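Volver a escribir cartas

2022-05-25

Llevaba desde diciembre dándole vueltas a la idea de escribir cartas otra vez, de las de sobre y sello, y por fin me he puesto. La culpa la tiene una caja de zapatos que apareció en casa de mis padres, en Flollville, llena de cartas que me mandaban mis primas cuando se fueron a vivir a Botach. ¡Qué letra tan redonda teníamos todas entonces! Me senté en el suelo del pasillo a leer una, luego otra, y se me pasó la tarde entera (y la lavadora se quedó sin tender, claro).

Así que me compré un cuaderno Zamfir de hojas sin pautar, que es bonito pero traicionero, porque a la cuarta línea ya voy cuesta abajo, y una pluma Drokora que gotea un poquito si la dejas tumbada. La primera carta me costó dos tardes. No sabía cómo empezar, me salía todo con tono de correo del trabajo, y además me dolía la mano -- se ve que los dedos también pierden la costumbre.
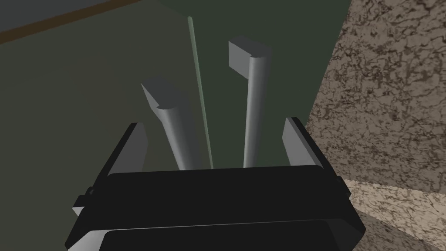
Dos dedos grises sobre fondo negro no, sobre una base negra.

La segunda fue mucho mejor. Conté lo del limonero, que este año viene cargadísimo, y una discusión tontísima que tuve en la panadería, y cuando quise darme cuenta llevaba 4 hojas por las dos caras. En el sobre metí también una receta de bizcocho copiada a mano, con sus tachones y todo.

Una carta puede tardar hasta 2 semanas en llegar, según me dijeron en la oficina de correos, y a mí esa espera me gusta. Bajo al buzón más de lo necesario -- ayer solo había propaganda de colchones --, pero mientras tanto ya he empezado la tercera, esta vez con una hoja pautada puesta debajo.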